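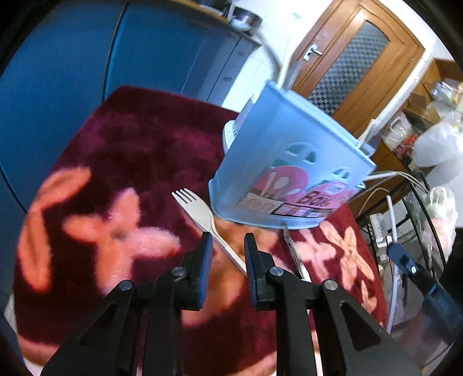

18 Feb 2023. Drainer baskets, kitchen table again, second go at the loading order. Left off last time with handles-down winning on fit and losing on drip, want to know if that holds with a mixed set. Light blue one first, label left on for now (the pink one with the utensils on it). Comes off before any soaking, the glue goes to soup. Wooden fork is in the mix this time, the pale flat four-tine one, and it's the piece I care about most. Metal forgives you. Wood sits in a puddle at the bottom of a compartment and goes gray by the end of the week.

Maroon flower cloth on the table. Bad choice for the drip part, fuzzy, drinks everything and you can't read a ring on it. OK for sorting, stuff doesn't skate around. Swap for the plain tray before pouring anything.

Set as weighed in: 869 g, all metal pieces plus the wooden ones, kitchen scale, tare checked twice. Peltik sheet says load limit for this size is 3,000 g. No idea who would ever get there, you'd run out of holes first. Medrano sheet gives no limit at all, just "household use".

Loading order, what I did:
metal forks first, tines up, one per corner
knives next, blade down, against the divider
spoons wherever, never two nested
wooden pieces last and on their own side

Blade down is a compromise. Points find the floor slots and stick, you have to wiggle them out. Blade up drains better and then you stab your palm, no thanks. Could try a mesh insert, Stulano had a cut sheet of it, ask if any left over from the Prultgate job.

Stepped front is good. Short pieces go at the low end and you can still grab them, teaspoons stop vanishing. High end for the long handles. Whoever drew it had washed a dish before. The thin divider is the weak bit - leans if you load one side only, and then the other side pinches. So load both sides as you go, a few left, a few right. Added to the order above, should probaly be line one.
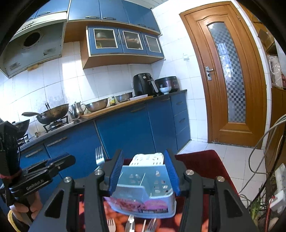

Tipping: heavy side matters more than total weight. With all the metal at the tall end it stands fine, even if you bump the table. All at the low end it rocks. Empty it's a toy, a sleeve will take it over. Want to try it closer to a wall or the sink back, maybe that's all the fix it needs.

Pour test, on the tray, cloth off. 3,046 g water in, from the big jug, slow, over the loaded basket. Most of it straight through, fine. Some hangs around in the floor corners, same as last time, both compartments. Didn't catch a decent number for what stayed behind, the tray slopped when I lifted it. Redo with the deeper tray. Rough feel is less than a spoonful but don't quote me.

Wooden fork after the pour: handle end dark for the last inch or so, tines nearly clean. Turned it over and put it in tines down, same jug, half as much. Tines dark now, obviously. So it's pick your poison, unless the floor gets something under it. Idea: couple of bamboo slats across the bottom on the wood side, lifts the ends clear of the corners. Cheap. Cut to fit, no glue.

Drying time NOT done, ran out of evening. Set left on a towel by the tray, so any number off it tomorrow is no use, start over with a full pour.

Knife slots. Tried the thin one in every position and it wants to lie diagonal whatever you do. Compartment too wide for a lone knife. Two knives hold each other up, three is tight. Note for the write up.

Want for next time:
deeper tray
plain cloth or no cloth
slats, bamboo if there's an offcut
mesh from Stulano, ask
second wooden fork so I'm not testing on the same tired one
100 ml cup for the small pours, the jug is hopeless under a pint

Also need to settle what "dry" means before the next round. Last round I went by touch and the one before by the scale and now they dont compare. Scale from here on, dry = back to starting weight within a gram. Wood won't get there overnight, log it seperate.

Label came off in one piece with warm water. Kept it, stuck inside the back cover.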